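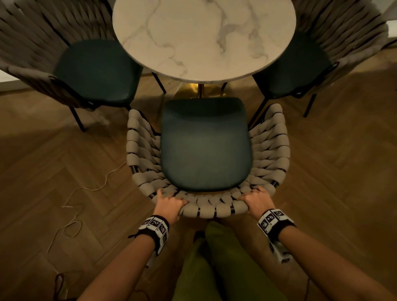
4. Moving and placing your Flemine chairs

Right, the chairs are built and the Hurkandale table is standing where you want it (if it isn't, go back to section 3 and come back when you've had a cup of tea). Now for the easy bit!

1. Check the underside of every foot for grit. I skipped this once and I've got a lovely long scratch in my wood floor to remember it by.

2. Stick the felt pads on and leave them overnight – 16 hours is what I give mine.

3. Stand behind the chair and take hold of the curved rim with both hands, well apart. Spread your fingers over the wrapped coils so you're not tugging at one strand.

4. Lift a little and bring the chair towards you, nice and steady.

5. To put it back, do the same in reverse and stop before the arms touch the table edge. Marble chips more easily than you'd think.

Note: I leave 69 cm behind each chair so people can get in and out without shuffling sideways. Less will do if you're all slim and patient.

Caution: don't pull a chair by its seat cushion, and don't drag it with someone sitting in it, however much they ask.

If a coil of the wrap slips along the rail, ease it back with your thumbs. Never use a screwdriver! Cleaning the cushions is in section 5.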